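Workneh cell

Last updated 20th October by Melaniia Holovko

We use cookies to remember your reading settings. Accept | Manage

The Workneh cell is a two-arm tabletop robot cell used for sorting and kitting small electrical parts. It was designed at Drestetti, a contract assembly firm, and is built from two light arms, a flat work table and a set of interchangeable trays. The name is also used for the setup procedure written for the cell, which several later cells at the same firm follow with small changes.

Layout

The two arms are mounted on opposite sides of the table. Each arm serves the trays on its own side and shares the center position with the other. In the standard layout the center position is the destination, and the side positions are sources. Parts are taken from the sides and placed in the center, where they are checked and removed as a kit.

The table is white. Early tests were run on a dark mat, but dark lead wires were hard to separate from it in the camera image, and the mat was dropped. Trays are set down by hand and are not clamped. Their positions are held in a table in the controller, with one entry per tray and a separate entry for the height of the tray floor.

Controller software is supplied under the name Stivine. It handles arm motion, gripper force and the shared zone over the center tray, which only one arm may enter at a time.

Tray loading

Source trays are loaded by part family. Mixing families in one tray is permitted by the software but discouraged in the procedure, as it lengthens the search step. Loose parts with leads, such as small motors and solenoids, are spread so that bodies do not overlap. Lead wires may lie in any direction but should not cross another part's body. Circuit boards are laid flat. Harnesses are the hardest family to load and are placed last.

The center tray is lined with paper. The lining reduces glare from the metal floor and gives the camera an even background. It is replaced when it is marked or creased, and in any case at the start of a shift.
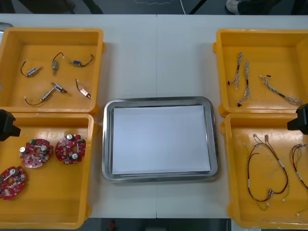
Workneh cell with four source trays loaded and the paper-lined steel tray at the center.

Long harnesses with branches are treated separately in the procedure. The arm is taught to grip at a connector housing where one can be found, and otherwise at a straight length of the bundle. A harness gripped near the middle of a loop tends to drag its neighbors over the tray rim. For this reason the lift is done in two moves, a short slow rise followed by a pause, and then the full rise to travel height.

Setup

Setup is carried out with the arms in their parked positions and the drives disabled. The order is fixed:

The table is wiped and checked for level. The trays are set down and pushed against a removable locating bar, which is then taken away. Each arm is moved by hand to touch a corner of each of its trays, and the readings are compared with the stored positions. A difference of more than 4 millimeters requires the tray to be set down again. Smaller differences are entered as corrections.

The grippers are then closed on a test block and the force reading is noted. Fingers that do not meet evenly are shimmed at the base. The procedure warns against correcting uneven fingers in software, since the correction is lost when a finger is changed.

Last, the camera is checked against a printed target laid in the center tray. The target is removed before the lining is put in.

Maintenance

Gripper pads are the main wearing part. Drestetti records list 3,962 pick cycles on the first set of pads before slipping on metal motor bodies became frequent enough to stop work. Later pads of a softer compound, made by Flarier, hold wires better but pick up dust and need wiping more often. The interval for pad inspection is 24 hours of running time.

Arm cables are inspected where they leave the wrist. A fault found one December, in which the left arm stopped at random points above the rear tray, was traced by Nahom Ejigu to a broken conductor inside an undamaged outer sleeve. The cable had been tied too tightly at the elbow. The procedure now calls for a free loop at that joint and for the tie to be placed on the upper link only.

Joint zero positions are checked after any collision, however light, and after a cable change. Kidus Berhe wrote the short check program used for this, which moves each joint to a scribed mark and waits for the operator to confirm it.

Known problems

Thin twisted leads are sometimes taken for a shadow at the tray wall and skipped. Raising the light on that side helps, though it adds reflections from the rim of the steel tray. A later revision by Mebrat Feyisa masks the rim area in the camera image, at the cost of missing parts that come to rest against it.

Boards with tall capacitors must be gripped at the edge. The stored grip height for boards is the same for all board types, and must be changed by hand if an unusually thick board is run.

See also: Kitting; Tray locating bar; Gripper pad

Shares 114 | Comments 4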